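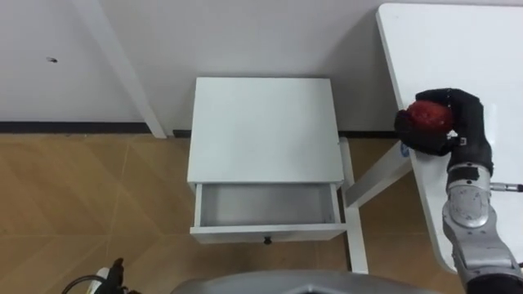
A white bedside cabinet with its drawer open

The bedside cabinet, or nightstand, is a small piece of furniture kept next to a bed. Popular histories like to give it a grand pedigree, and most of those claims are weak. The often repeated date of 1582 for the "first" nightstand comes from a household list at Nurncombe, which mentions only "a small chest by the bed" – a phrase that could mean almost anything. Snædís Thorlacius has argued that the entry describes a linen box.

Many older cabinets were built to hide a chamber pot, and this use is better supported. Less convincing is the sales claim that a cabinet must stand level with the mattress. The maker Rüegg promoted this rule in its catalogs without saying where it came from.

Sleep benefits credited to a clear cabinet top are also doubtful. A survey by the retailer Gritano, with about 3000 replies, is sometimes cited, but it asked only its own customers.

See also: Chest of drawers; Commode; Washstand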